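Ticket 372: left finger closes late, drops small things
Project: Zalar gripper build, shared workshop bench
Opened by: Essam Lahlou
Status: Solved (one small job left over)

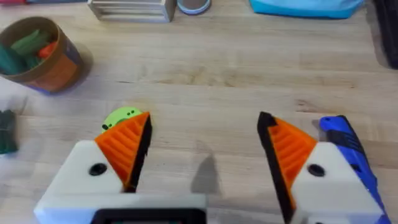 Hello all! The good news first: the arm homes, the wrist holds its angle, and after a whole January of fiddling with the wiring I can pick things up from a keyboard. I am grinning like a fool over here. The bad news is that the two fingers don't close together. The right one starts moving straight away and the left one follows a moment later, so anything small gets shoved to the left before it's gripped. Big things are fine, as both fingers end up touching them anyway.

What I have:
Zalar finger set, printed by me, with the orange ridged pads
Grurkance servo board, the older one with the screw terminals
Tahiri control script, version 11, settings as they came

What I've tried so far:
Restarted everything, twice. No change.
Swapped the two finger leads over on the board. The late finger is STILL the left one, so I'm fairly sure it isn't the board.
Moved the left finger by hand with the power off. It feels a bit looser than the right at the start of its travel, then the same.
Slowed the closing speed to half. The gap between the two is easier to see but no better.

Any ideas welcome, I'm in until 9 pm.

Reply from Omstead bench help
Lovely clear report, thank you. Swapping the leads was the right thing to do. Looseness at the start of travel sounds like play between the servo horn and the finger link. Could you take the left housing off and check the horn screw? Then wiggle the link on its pin and tell us if it rocks. Please also send the open position numbers for both fingers from the Tahiri settings page.

Update from Essam
Housing off. The horn screw was tight, which was a bit of a let-down, but the link does rock on its pin! You can feel it click from side to side. The right one doesn't do it at all. I must have drilled the left hole out too far when I was cleaning up the print – I remember being rather keen with the drill that evening.

Open position is 1,524 on the right. On the left it's the same number, copied across.

Reply from Omstead bench help
That'll be it. Print a new left link and leave the pin hole alone this time, then push the pin through while the plastic is on something solid. Once it's in, don't copy the number across. Set each finger by itself: close slowly until the pad just touches a bit of card held in the middle, save, then do the other side. Run it with something light before you go back to full speed.

Update from Essam
New link printed and fitted, and WOW, what a difference. The pin was so snug I had to tap it in with the handle of a screwdriver. I set the left finger first and then the right, using the card, and they now meet in the middle. I've had it picking up a pen cap over and over at full speed, purely for the fun of it, and it hasn't pushed it aside once.

One thing for anyone who finds this ticket later: the settings page doesn't save until you leave it. I lost my first go at the left finger by pulling the power too early, and spent a good while blaming the new link.

Left to do: the right link is from the same batch of filament, so I'll print 2 spares and keep them in the drawer with the pins. Happy for this to be closed. Thank you so much, I'm off to try it on a teabag!

Closed by Omstead bench help. Link file with the smaller pin hole added to the Zalar folder.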